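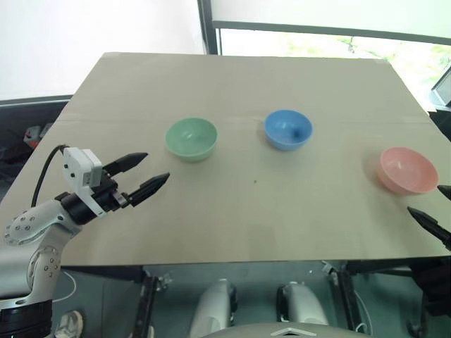 Preltov has finished infill drilling at its Jindstead copper project and plans to submit a revised mine plan to regulators in March.

The program comprised 38 holes, the deepest of which reached 882 meters. Most were drilled along the eastern side of the deposit, where earlier work had left wide gaps between intercepts. Core samples have been sent to Clarnon for assay.

Project manager Keabetswe Pretorius said the results received so far match the existing geological model, although two holes near the northern fault will have to be redrilled.

"We lost core in broken ground at both sites," Pretorius said. "The rig is still there, and the repeat holes should take us a few weeks."

The revised plan moves the proposed waste rock dump farther from the Buthelezi river and shortens the haul road. It also drops a second open pit that was included in the first application – the company now expects to reach that ore from underground.

Preltov estimates that construction would employ roughly 600 people, falling to 200 once the mine is running. It has not given a date for first production.

Funding for the processing plant is still under discussion. Finance director Shafiq Ekanayake said talks with two lenders were continuing and that no terms had been agreed.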